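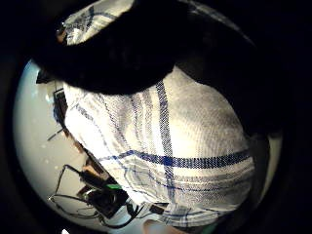 **Filed under: tooling, mostly complaints**

December 6, 2020

OK quick one, I have to get back to it. Spent the whole evening on the time sync in Dustport and I want to write it down before I forget what I did.

Short version: the wrist stream and the pose stream disagree by 26 ms. Doesn't sound like much. But the gripper moves fast near the cloth, and then the planner thinks the fingers are somewhere they were a moment ago. Grasp point lands next to the fold instead of on it. Replays looked fine at half speed, so I blamed the planner for a week. Sorry, planner.

What I changed:

- stamp images at capture, in the driver, before they go on the queue
- queue length down to 30 (was 700, no idea who did that, probably me in July)
- Konex now drops a pose with no image next to it. It used to interpolate. Quietly!

Also found that the fisheye model was being applied twice on the replay path. Once in Konex, once in the viewer. Everything near the rim got pulled in and marker corners came out mushy. Took out the viewer one.

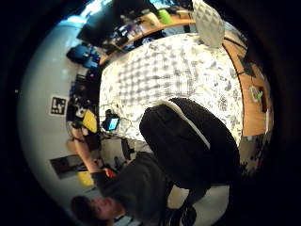 Nadiia Savchuk wrote in to say that dropping poses is asking for trouble – the planner will see gaps and treat each one as a stop, and she would keep the interpolation but put a flag on it so the planner can decide for itself.

Fair. I tried it her way after dinner. The flag is one extra byte per message and the planner side was maybe ten lines. Gaps are gone, and the flagged poses get a lower weight in the smoother. Keeping it. The drop option is still in the config if anybody wants it, off by defualt.

Marker detection next. Same old thing, we lose the tag at steep angles and the whole track jumps when it comes back. 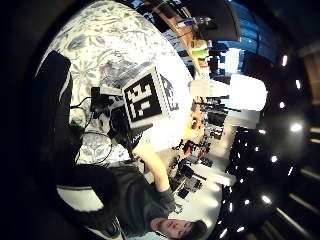 So the plan is to hold the last good pose for a few images and blend back in, no snapping. Stestine already has a blend function, just need to call it from teh right thread. Last time I called it from the wrong one and the log grew to 3,000 lines of the same warning.

Not touched yet: the Krishnan branch. It has its own clock code and I don't want to merge two clocks at this hour. Tommorow. Config files are pushed, pull before you run anything.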